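Demonstration collection (robot learning)

Demonstration collection is the gathering of recorded examples from which a robot control program, usually called a policy, is trained to carry out a physical task. Each example, known as a demonstration or an episode, holds the movements of one or more robot arms together with the camera images and sensor readings made during those movements. The term covers the choice of tasks, the arrangement of the work area, the recording itself, and the checking and labeling that follow. It does not normally include the training of the policy, although the two activities are often carried out by the same group.

The practice belongs to the wider field of imitation learning. Its main expense is human time. Text and photographs for other kinds of learning systems can often be drawn from existing stores, while records of robot arms handling objects have to be made one by one, on equipment that moves at the speed of the task.

Terms

An episode runs from a defined starting position to a defined stopping point. A task is a written instruction that a group of episodes shares, such as placing a block on a mat. A station is a fixed arrangement of arms, cameras and work surface. A session is an unbroken period of recording at one station under one setup sheet. Usage varies, and some groups use "trajectory" for what is called an episode in this article.

Methods

In direct guidance, also called kinesthetic teaching, a person takes hold of the arm and moves it through the task by hand. The method needs little equipment and gives the operator a clear sense of contact. Its drawback is that the operator's hands and body enter the camera images, where a policy may come to depend on them.

In teleoperation, the operator moves the arm from a distance by means of a second arm, a hand-held controller or a tracked glove. The images then show the arm much as they will when the policy is running. Teleoperation is slower to learn, and operators without practice tend to produce hesitant movements with long pauses before a grasp.

Scripted collection uses a program to generate the movements, often with small random changes in starting position. It is suited to simple picking and placing. A third source of material is the policy itself, whose attempts are recorded and corrected by a person when they go wrong. Episodes of this kind are generally stored apart from the others - at least until their corrections have been reviewed.

Stations and equipment

A typical station has one or two arms fixed to a rigid table. Slotted aluminum tables are common, as the slots allow an arm to be bolted down, removed and returned to a measured position. Cameras are placed beside or above the workspace, and smaller ones are often attached to the wrist of each arm. Fixed cameras give a steady view of the whole table but lose sight of objects when an arm passes in front of them. Wrist cameras see the grasp closely and little else.

Cabling is a recurring difficulty. Power and signal lines must have enough slack for the full reach of the arm and must not catch on the table or on the objects. Changes in cable position also change the images, and some groups record the cable layout on the setup sheet for that reason.

Surface coverings are used to vary the background seen by the cameras. Printed mats with strong patterns are among the simplest means of doing so. A policy trained over a single plain surface may fail when the surface is replaced, even if the objects and the task are the same.

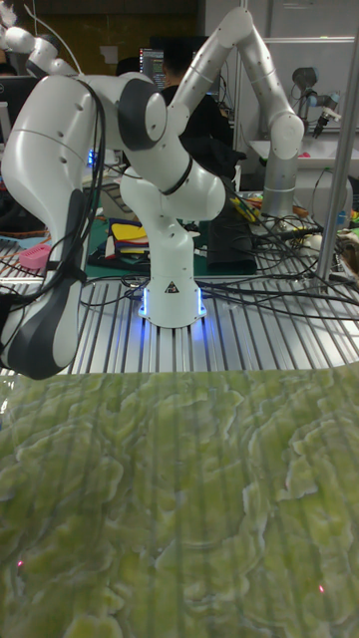
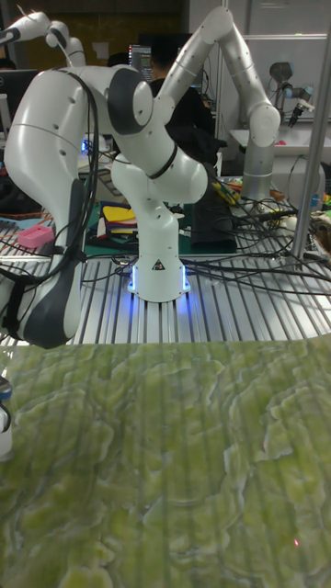 Arm stations with green patterned coverings close to the camera and, behind them, white arms on slotted aluminum tables.

The value of such variation is disputed. Dahlgren objects that patterned coverings address the least important part of the problem, and that the hours spent changing them would be better used on new objects and new starting positions. In Dahlgren's view a policy that fails on an unfamiliar tabletop has usually been given too few kinds of grasp, and the change of background merely brings the weakness to light. Cledonar takes the opposite position, holding that background changes are cheap, can be made between episodes without recalibrating the arm, and should be treated as routine. Both accept that coverings must lie flat, as a raised edge can alter the height at which an object is grasped.

Procedure

A session commonly begins with calibration. The arm is moved to a set of known positions, and the camera images are compared with stored reference images. If a camera has shifted, the station is corrected before recording starts. Clocks are also checked at this stage. A delay between camera and arm that would pass unnoticed by a viewer can lead a policy to close its gripper too early or too late.

The operator then places the objects according to the setup sheet. Starting positions may be drawn at random, taken from a printed grid or left to the operator's judgment. The last of these is the least reliable, for operators tend to return objects to the same few convenient places.

Recording is started and stopped by a pedal, a key or a spoken command. After each episode the operator marks it as a success, a failure or a void. Void episodes are those spoiled by a fault outside the task, such as a loose connector. Failures are usually kept. They can be used to train a separate program that judges whether a task has been completed, and they show which stages of the task need more examples.

Session length is limited by fatigue. At Lekham, where operators work at paired stations, a session consists of 28 episodes followed by a break, and no operator records more than two sessions in a morning. Other groups set the limit by time.

Annotation and review

Raw episodes are reviewed before they are admitted to a collection. The reviewer confirms that all camera streams are present, that the recorded instruction matches what was done, and that the success mark is correct. Many groups trim the still period at the start and end of each episode, since long stretches without movement may teach a policy to wait.

Longer tasks are often divided into stages, with a short written label for each. Agreement between reviewers on stage boundaries is seldom complete. It is hard to fix the moment at which reaching becomes grasping, and written guidelines generally name a physical event, such as first contact, to settle the matter.

The instruction text also receives attention. Where every episode of a task carries the same sentence, a policy may ignore the wording altogether. Reviewers may therefore supply several phrasings of each instruction, provided that all of them describe the recorded movement correctly.

Scale and composition

The size of a collection is usually stated in episodes or in hours. Neither figure says much about variety. The Pamov collection, often cited in discussions of small-scale work, contains 1518 episodes spread over nine tasks. It was recorded at a single site and has been used mainly for comparing training methods under fixed conditions. Its accompanying notes give the number of operators, the number of objects and the number of surface coverings for each task, a form of reporting that several later collections have followed.

Balance between tasks presents a further question. Simple tasks can be recorded quickly and tend to outnumber difficult ones unless quotas are set. Equal quotas have their own weakness, in that a difficult task may need several times as many examples as an easy one before a policy can perform it at all.

Sources of error

Common faults include dropped camera images, mismatched clocks, mislabeled instructions and gradual movement of camera mounts. A less obvious fault is operator style. Where one person records most of a task, the policy may take on that person's habits, including a preferred side of approach or an unneeded pause. Rotating operators among tasks reduces the effect but makes the records less uniform, and training on them may take longer.

Lighting is another source of unplanned change. Stations near windows produce images that differ between morning and afternoon. Some groups cover the windows. Others keep the natural light and record the time of day with each episode, so that the difference can be examined later.

Safety and privacy

Operators working near powered arms are normally required to have a stop button within reach, and arm speed is limited during direct guidance. Reach limits are set in software before each session and are checked again after any change to the table.

Fixed cameras frequently record people at work near the station as well as the arms. Practice differs on the handling of such images. Some collections blur faces before release, some crop the images to the work surface, and others rely on written consent from everyone with access to the room. Cropping is the simplest of these but removes background variety - a loss that matters more in collections recorded at only one or two sites.

See also

Imitation learning
Teleoperation
Camera calibration
Robot gripper
Data annotation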